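A Place for Small Things

The household storage box rarely attracts attention until it fails. A hinge splits, a lid will not seat, or a handle comes away on the stairs with the contents still inside. Yet most homes depend on several of them, and the Trollgate Household Collection now holds 464 examples, the earliest of them biscuit tins put to second use.

Trollgate began collecting domestic containers 14 years ago, when a bequest from a family in the Skendaretti district arrived packed in its owners' own boxes. Staff catalogued the contents as instructed. The boxes proved the more useful record. One held sewing notions, another first aid supplies, and a third the paper and batteries that accumulate in any kitchen drawer. Labels had been written over several times as uses changed.

The carry box with a hinged lid forms a distinct group within the collection. It descends from the workman's tool tray and the travelling medicine chest, and it settled into its present form once moulded plastic became affordable. The essential features have altered little: a body shallow enough to see into, a lid that stays attached, a handle for one hand, and at least one internal division. Colour is generally left to the lid, with the body kept white or clear.

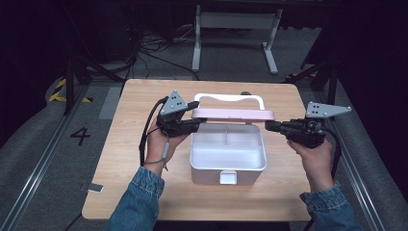 Open carry box with pale pink lid, white handle and front latch tab. A divider sets a smaller compartment behind the main one.

The internal division deserves particular notice. A box with a single space tends to be filled from the top and searched from the bottom. Where a smaller compartment is set apart, owners almost always reserve it for a particular kind of object - scissors, thermometers, spare fuses - and continue to do so for years. The Kimomel survey, conducted for Trollgate across 185 households, found the practice common to renters and homeowners alike. Respondents were also asked to name the box they would be least willing to lose. The first aid box was named most often, followed by sewing.

Handles present a different problem. An arched handle spreads the load well and suits a small hand, but it adds height, and older cupboards were seldom built to allow for it. The Noguchi Room, where the collection's shelving trials take place, has been fitted with seven shelf heights so that visitors may test a filled box against each. Many choose the lowest.

Selected boxes will be on display in the Noguchi Room from July. Visitors are welcome to bring a box from home for cataloguing advice, and donations are accepted with their labels intact.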